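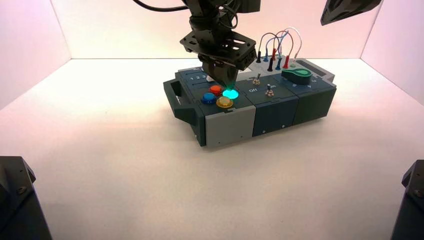 Pemcombe Control Board Working Group
Minutes of the May meeting
Held in the Odulport workshop, 9:00 a.m.

Present: workshop staff, the panel layout group, one representative each from Correa and Imex. Apologies were received from the purchasing office.

1. Minutes of the previous meeting

Accepted with one correction. Under item 3, "slider tile" should read "switch tile". The action on spare screws was carried over.

2. Tile housings and joints

The workshop reported on fit between neighboring tiles. The puzzle joints hold the assembly together when the board is lifted by its carrying handles, but the gap at some seams is wider than the drawing allows. Correa stated that the tiles from the second print run were made with the old joint outline. The second run will be used for spares only. The drawing is to be reissued with the joint outline dimensioned from the tile center.

The group discussed whether tile color should identify tile function. At present color follows whatever stock was on hand when the tile was made. Imex asked for a fixed scheme. The layout group objected that a fixed scheme would make the existing gray tiles unusable. Agreed to leave color open until the current stock is used up and to identify tiles by a number on the underside.

Action: Correa to reissue the joint drawing.
Action: workshop to mark the undersides of all tiles in store.

3. Button and light cluster

The cluster uses four round domed parts in red, blue, yellow and cyan. The layout group asked that the documents settle on one name for these parts. The parts list calls them buttons, the wiring sheet calls them LEDs, and the test sheet uses both. Agreed: "lighted button" in all three documents, with the color first.

The numbering printed by the cluster was reviewed. Imex noted that a row of numerals next to four parts of different colors could be read as numbering the parts. The numerals belong to the slider scale. No change to the print, but the user sheet will say so in its first paragraph.

Press testing is set at 100 presses per button, with the lamp checked at the start and end of each set. A request to raise the number was not supported.

Action: layout group to correct the three documents.

4. Slider tile

The slider tile has two horizontal tracks with the scale from 1 to 5 printed between them. The upper knob carries a triangle pointing down and the lower knob a triangle pointing up, so that both read against the same row of numerals.

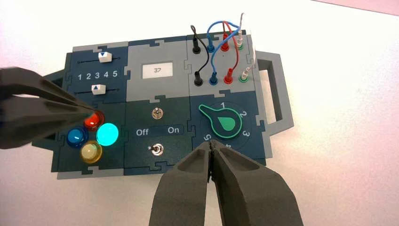
Reading error was discussed. A knob left between two numerals has no defined value on the test sheet, and different testers have recorded it differently. Two proposals were put forward: record to the nearest numeral, or record to the nearest half step. The half step was adopted. The triangle tip is the reading point on both knobs, and the board is to be read from directly above.

The workshop asked whether the tracks should be given stops at each numeral. Correa advised that stops would need a new track part and a deeper tile. Not pursued.

Track cleaning: dust collects in the slots during storage. Boards are to be stored covered. A soft brush is allowed. Compressed air is not, after the loose knob reported at the previous meeting.

Action: layout group to add the half-step rule to the test sheet.

5. Switch tile and display

The switch tile carries two metal toggles with a label strip between them marked "On" and "Off". The strip serves both toggles. One comment from the user trial was that the strip should be repeated on the outer side of each toggle. There is no room for this on the present tile. The group decided to keep the single strip and to check that it is fitted the right way around before the board leaves the bench. 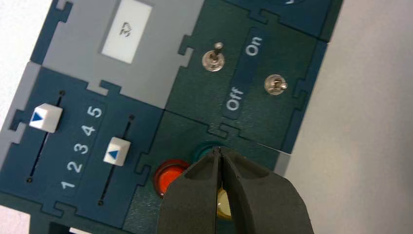
Switch tile with label strip, next to the gray display tile.

The display window was raised by Imex. The digits are small for the size of the window and are hard to read from an angle. A larger display of the same outline is listed by the current supplier. The workshop will order 4 for trial. If the larger display needs a different cutout, the matter returns to this group before any gray tiles are altered.

Toggle mounting: the nuts are to be tightened by hand tool only. Any toggle whose base turns when the lever is moved is to be rejected.

Action: workshop to order trial displays and report on fit.

6. Work surface and lighting

The white bench top was retained. Glare was reported on glossy parts under the overhead lights, and lamp state was hard to judge on the paler domes. The workshop will try the test area with the overhead lights at half level. Cables are to be kept off the bench top where possible.

7. Stock

The store holds 40 blank tiles. The layout group considers this enough for the next build. No order to be placed. The screw count was not available and is carried over again.

8. Other business

Imex asked for a copy of the wiring sheet in the revised wording before it is released. Agreed.

Correa will bring sample label strips with a heavier typeface to the next meeting.

Next meeting: same place, same time, on a date to be set after the trial displays arrive.

Meeting closed at 10:40 a.m.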